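Acta de la reunión de seguimiento: comparación de pinzas manuales
26/03/2022

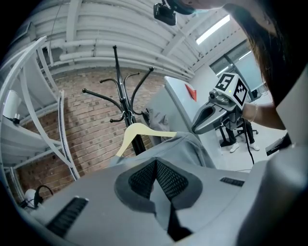 Se revisó el estado de las pruebas con las dos pinzas candidatas, la Hopkin y la Driltik, en la tarea de colgar y descolgar ropa. Estus presentó los datos de la primera tanda: 127 intentos, de los que 100 se dan por válidos. Los demás se descartan por pérdida de seguimiento. Se comentó que con la prenda gris en la percha de madera, delante del perchero negro, el cubo de marcadores montado sobre la pinza queda a la vista, con una cara de frente y otra de lado. Se acuerda mantener esa orientación como posición de partida en las dos pinzas.

Cable. Stemance pide que se fije al antebrazo, porque si cuelga suelto tira de la muñeca en los giros. Se probará con cinta textil antes de encargar piezas.

Mordazas. La Driltik agarra mejor el tejido fino, pero cuesta soltar la percha. La Hopkin abre más y pesa más; dos operadores han notado cansancio al final de la sesión. Se limitan las sesiones a un máximo de hasta 40 minutos, con pausa.

Controlador. Sigue pendiente el desfase entre la apertura registrada y el vídeo. Stemance enviará el firmware corregido. No se repiten pruebas de apertura hasta tenerlo.

Acuerdos:
Repetir la tanda con 3 prendas distintas y el mismo perchero.
Estus prepara la hoja de registro común.
Stemance entrega firmware y soporte del cable.
La elección de pinza se aplaza a septiembre.

Ruegos y preguntas: se pregunta si habrá presupuesto para una segunda Hopkin. Queda sin respuesta hasta la próxima reunión.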